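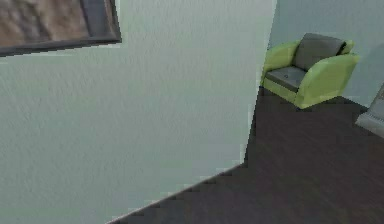
Prendergast Field Station / Snow and Streams Group / shared notebook

October, Monday, 7:40 pm

Back from the upper meadow with Brahim Soliman and my boots are by the heater, so I'll get this down while I still remember which gauge did what.

Skanar Creek first. It's low, lower than I've seen it in my time here, but still moving at the staff gauge. We did the flow measurement twice because I lost count of my stations halfway across the first time (sorry Brahim, who was standing there holding the tape the whole while). Second pass went fine. Numbers are on the waterproof sheet and I'll type them up tomorrow.

Then the wells. We have 20 of them across the meadow and got to all but 3, and those are the ones on the far side past the willows where the light was going. Two were dry to the bottom. I poured a bit of water down each to make sure the sounder was working and it beeped right away, so dry they are. The one nearest the old channel had a good column in it, which surprised me! I'd like to know if the beaver pond upstream is feeding that. Brahim thinks it's a clay lens holding water up. We argued about it all the way down the trail and got nowhere.

The Petia logger is reading 540 again, same as last visit, same as the one before. I don't believe it. Swapped the battery, no change, so I pulled it and it's in my pack.

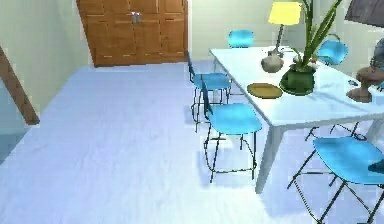 If it reads 540 in a bucket of tap water too then it's the sensor and we can stop blaming the cable. There should be a spare in the Kima box, unless somebody took it to the lower site.

Other stuff. Snow stake at the pass is leaning badly and needs a new guy wire before the first real storm. The rain gauge funnel had pine needles packed in it again, so treat the last total as too low. Saw one bear, a long way off, busy with something in a log.

For next trip: the far wells, guy wire, longer tape, more pencils. Also whoever has the good waders, please put them back on the hook, mine leak at the left knee and that creek is cold.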